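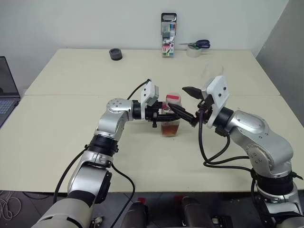

Most recipes for homemade cleaners and marinades fail at the measuring stage. The ingredients are fine, the amounts are not, and the batch comes out too strong, too thin or too sticky to use. A lot of this comes down to what you mix in and what you pour from. A clear plastic cup is a good mixing vessel for small jobs, and an amber-brown liquid in one is easy to judge from the side, both for level and for color. A small bottle tilted over the cup, with your eye on the cup and off the bottle, gives far better control than tipping a big jug.

The tips below are for liquids around the house: vinegar, oil, syrup, soy sauce, dish soap, wood stain, plant food. They are grouped loosely by job.

Reading the level

Put the cup on a flat surface and bring your eye down to it. Holding the cup up in the air to read it is the usual mistake, as your hand is never level. If the counter slopes toward the sink, as many do, use a table.

Water and vinegar curve up slightly where they touch the side of the cup. Read the bottom of the curve. With dark liquids such as soy sauce or balsamic vinegar the bottom of the curve is hard to see, so read the top edge and pour a hair over. For kitchen purposes the difference does not matter, but be consistent.

If you have a cup you use often that has no markings, make your own. Stand a kitchen scale on the counter, set the cup on it, zero the scale, and add water. One milliliter of water weighs one gram. Put a strip of masking tape up the side and draw a line at each amount you need. Go over the tape with clear packing tape or the pen will wash off within a week.

This only works by weight for water. Oil is lighter and syrup is heavier. Once the lines are on the cup, though, you can use them for any liquid, as the lines are marking volume.

Pouring without drips

Drips happen at the end of the pour, when the flow slows down and the liquid runs back along the outside of the lip. Stop quickly. Tip the bottle upright in one motion and give it a slight twist as you do. The twist moves the last drop around the rim, and it stays on the lip.

A full container pours badly. Air has to get in as liquid goes out, and with a jug filled to the neck the air comes in gulps, so the liquid does too. Hold a jug with an off-center opening so that the opening is at the top, farthest from the floor. It looks wrong and feels wrong but the air can get in over the liquid and the pour is smooth. This works for motor oil, windshield washer fluid and most large jugs of detergent.

For open bowls and saucepans with no spout, hold a wooden spoon or a butter knife across the rim, pointing down into the container you are filling. The liquid follows the handle. Go slowly to start.

A smear of butter or cooking oil under the lip of a cream jug stops it from dribbling. Wipe it off when you wash the jug and do it again next time.

Moving from big containers to small ones

I buy white vinegar, dish soap and soy sauce in the big size and keep a small bottle of each where I use it. The small bottle for the kitchen should fit your hand and have a cap you can open with wet fingers. 500 ml is as large as I would go. Anything bigger gets heavy and you start splashing again.

Before refilling a bottle:

Wash it in hot soapy water, including the cap and the threads.
Rinse until there are no suds. Soap left in a vinegar bottle makes a cloudy layer.
Let it dry upside down on a rack overnight. A wet bottle is fine for cleaners but not for oil.
Use a funnel with a ridge or rib on the outside of the stem. A smooth funnel seals the neck and the liquid backs up. If yours is smooth, lay a toothpick between the funnel and the neck.

Label every bottle, even when you are sure you will remember. Write what it is and the month you filled it – "white vinegar, December" is enough. Do not put cleaners into bottles that held food or drink, and do not put food into bottles that held cleaners, however well they have been washed. Bleach stays in the container it came in.

I used Flidton squeeze bottles for several years and liked them until the caps began to split at the hinge. The Wanen ones I have now have a plain screw cap with nothing to break. They are slower to open. For oil I would still take a flip cap.

Colored caps are worth having if you keep more than a few bottles in one cupboard. Pick a color for each kind of thing and stick to it. Mine are red for anything hot or spicy, white for vinegar, and green for cleaners, and the cleaners live on a different shelf anyway.

Thick and sticky liquids

Honey, molasses and corn syrup cling to everything. Wipe the inside of the measuring cup with a little oil first, or measure the oil in the recipe before the honey. If the recipe has no oil in it, rinse the cup with hot water and pour the honey in right away.

Crystallized honey goes clear again in a bowl of warm tap water. Change the water when it cools. The microwave melts some of it and scorches the rest, and it warps plastic bottles.

Ketchup and thick sauces should be stored cap down. If the bottle will not stand on its cap, put it in a mug on the refrigerator door shelf.

Ratios I use

Window cleaner: 1 part white vinegar to 8 parts water. Stronger than that and it smells for an hour with no better result. Keep it off marble and other natural stone.

Salad dressing: 2 parts oil to 1 part vinegar. The usual advice is three to one, but I find that greasy. Add salt to the vinegar before the oil goes in, as it will not dissolve afterward.

Simple syrup: equal parts sugar and water, heated until clear. It keeps in the refrigerator for two or three weeks. Throw it out if it goes cloudy.

Hand-wash rinse for wool: 5 drops of plain dish soap in a basin of cool water.

Write the ratio on the bottle under the name. It saves looking it up when the bottle runs out.

Cleaning up spills

Oil on a countertop should be covered with flour or baking soda before you wipe. Leave it a few minutes, scrape it up with a piece of card, then wash with dish soap. Wiping it straight away with a cloth spreads it.

Soy sauce and coffee on a pale table should be blotted and then wiped with cool water. If a mark is left on laminate, a paste of baking soda left on for ten minutes normally lifts it. Do not scrub, as that dulls the finish. On bare or oiled wood, try a barely damp cloth and stop there.

Syrup that has dried hard needs a hot wet cloth laid over it. Walk away and come back. It will wipe off with no effort.

Work on a tray if you can. I use an old baking sheet from Faulkner that is too bent for the oven, and a silicone mat on top of it to keep the bottles from sliding. Ustex sells a tray with a raised edge that does the same thing, but any rimmed sheet will hold a spilled cup. Line it with newspaper when you are decanting stain or paint thinner, and lay the paper flat outside to dry before it goes in the trash – oily paper balled up in a bin can heat up by itself and catch fire.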